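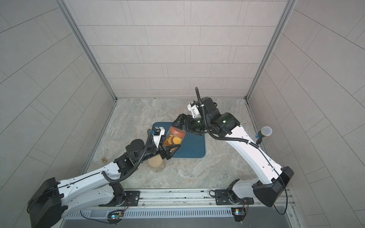
How do I keep mixed biscuits crisp in a jar once the tin is open?
Let them cool fully if you baked them, close the lid tight each time, and keep the soft ones in another jar.

hurnedex_mum
I store butter swirls, plain rounds and the iced ones together and after ten days everything has the same softness. The jar has a wide lid that screws well, so I don't think air is the problem.

villanueva40
It is the mixing. Anything with filling or icing gives its moisture to the dry biscuits. I use two jars, and I tip them out on a tray to sort before I fill again.

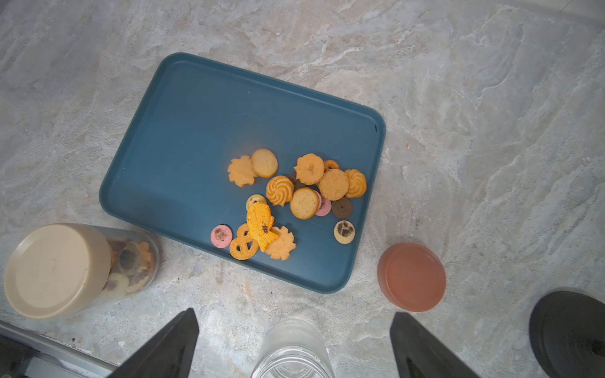

Assorted biscuits on the teal tray

hurnedex_mum
Lovely colours! But do you sort all of them? It seems a lot of work for morning tea.

villanueva40
Only the chocolate and the pink ones go apart. The little rings and the pretzel stay with the plain ones.

trastamer
I must disagree a little. My mixed jar holds 600 grams and it stays crisp for weeks in July, but in the humid months even plain ones go soft. I would blame the weather first - then the icing.

cusanano
Soft ones can be rescued. Put the plain biscuits in a low oven for 10 minutes and cool them on a rack. Please don't try it with chocolate, I have cleaned that oven already.

hurnedex_mum
Thanks all. I will buy a second jar and try both ways.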